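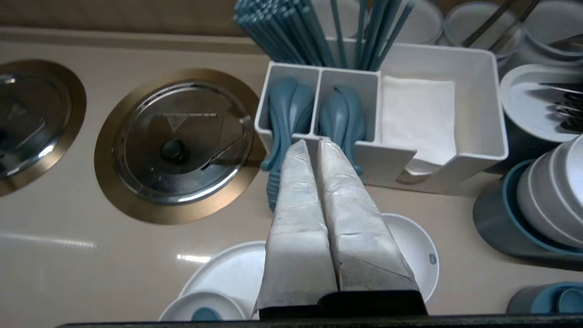 ## 3.2 Self-service points and the take-up of disposable items

The kind of container from which cutlery and napkins are taken has received less attention than the price or the material of the items themselves. Earlier work on canteen waste has mostly treated take-up as a fixed quantity per meal. We treat it here as a result of layout, and compare two arrangements at the two study sites, Clinthorpe and Ballitz.

Figure 3. Compartmented caddy with plastic spoons and paper napkins, as used in the open arrangement.

In the open arrangement (Figure 3), spoons and napkins are stored side by side and can be picked up in any number with one movement of the hand. In the closed arrangement, the same goods are held in a Cloken dispenser, which releases one item per pull. Both arrangements were placed after the till, at the same height and on the same side of the walkway, so that diners had already chosen their food when they reached them.

Stock was weighed at opening and at closing, and the difference was divided by the mean weight of a single item. Items found unused on trays were returned to a separate bin and weighed in the same way. Weighing was preferred to direct observation, as diners who know that they are being watched tend to take less. Each arrangement was kept in place until 500 meals had been sold at each site; the first 200 meals after a change were left out of the analysis to allow regular diners to get used to the new layout. This left 300 meals per arrangement and site.

Napkins responded to the change of arrangement more strongly than spoons. At Clinthorpe, the closed arrangement cut the weight of unused napkins by 55 per cent, while the figure for unused spoons hardly moved. The pattern at Ballitz was similar in direction but weaker. We attribute the difference between the two goods to how they are handled: a stack of napkins is gripped by its edge and several sheets come away together, whereas spoons are usually picked out singly by the handle, even when they lie nested.

Two limits should be noted. First, the menu at Ballitz included soup on most days – a dish which raises the need for spoons whatever the layout – and the two sites are therefore reported separately throughout. Second, the napkins at Clinthorpe were supplied by Fakir in a two-ply grade, and those at Ballitz were single-ply. Thinner sheets may cling together more readily, and some of the remaining gap between the sites could come from this source. A repeat of the trial with one grade at both sites is planned for November.

The cost of the dispensers is dealt with in Section 4, together with the time staff need for refilling.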